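Wisska has a new phone, and I've been waiting for this one since the leaks started in March. It's called the Dunau 2, and the company showed it off this morning in a livestream that ran way too long (the music! why is it always so loud?) but got to the good stuff in the end.

Let's start with the screen, because that's where Wisska spent most of its stage time. It now peaks at 2000 nits, which should make a real difference if you're the kind of person who reads maps on the sidewalk in July. I am, and my old Dunau turns into a mirror the second I step outside. The borders are thinner too, and the front camera has moved to the corner, where I think it looks a bit odd. I'll probably stop noticing after a day.

Battery life was my big complaint last time around. Wisska says the new one goes 2 days on a charge with normal use, and I'd love to know what the company thinks normal use is. Mine involves a lot of podcasts and a frankly embarrassing amount of solitaire. Still, even a day and a half would be a nice step up, and the charger comes in the package again — thank you, whoever won that argument.
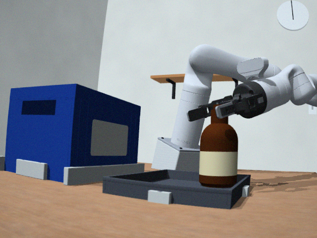 A rendered robot arm with its gripper at the top of a brown bottle, next to a big blue box.

The other thing I got excited about is Hopkin, the new assistant app. It sorts your notifications into piles and reads you the important ones when you've got earbuds in. The demo was smooth, but demos always are, so I'm holding off on any big opinions until I've had it nagging me for a week. You can turn it off completely during setup, and I was happy to hear that said out loud on stage.

Now for the part I'm grumpy about. The headphone jack is gone. Wisska kept it longer than almost everyone else, and it was half the reason I bought the first Dunau. There's an adapter, sold separately, and I already know I'm going to lose it in a coat pocket. The memory card slot has survived, at least, so my giant music folder can come along.

Software updates are promised for 3 years, same as before. I was hoping for more, especially with Bulla offering longer support on its cheaper phones. Somebody asked about that in the chat during the stream and didn't get an answer.

The Dunau 2 comes in black, green and a sort of dusty orange that I want very badly. Preorders open tonight at 9 on Wisska's own store, with other shops getting it later. No word yet on trade-in prices for the old model, but I've emailed to ask and I'll update this post when I hear back.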